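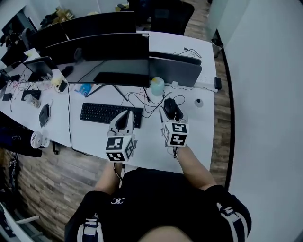
By Rigoberto Betancur

November 16, 2025

We Skipped the Test Bench and Used a Desk: Sasar Hand-Held Grippers Go Head to Head With Poslow

I've been wanting to write this one since April, so bear with me if I get a little excited! Today Broso is releasing the results of our first side-by-side trial of hand-held grippers, and we ran the whole thing on ordinary office desks (cables, keyboards, monitors, the lot).

We compared two models, our own Sasar and the older Poslow, which a lot of you still use and still email me about. Eight operators logged 2,112 pick attempts between them, all with one gripper in each hand and marker cubes on both so the tracking had something to hold on to. The computer mouse was everybody's least favorite object. It's low, it's rounded, and it sits right where the cables are. Of all those attempts, 722 were on the mouse alone, and I did more of them than my wrists would like.

Sasar came out ahead on small things and Poslow was better on bottles, I'll admit that freely. "The wider jaw on the old one still wins when you come in from the side," said Ryota Nagano, who ran the trial at our Seixas office. "We're changing the new jaw pads before we ship."

The first 40 Sasar pairs go to labs that were on the Poslow mailing list. Everyone else can write to the Seixas office and ask for the trial data, failed grabs included.

14 shares | 3 comments

Get Broso news in your inbox. Enter your email to subscribe. You can unsubscribe at any time.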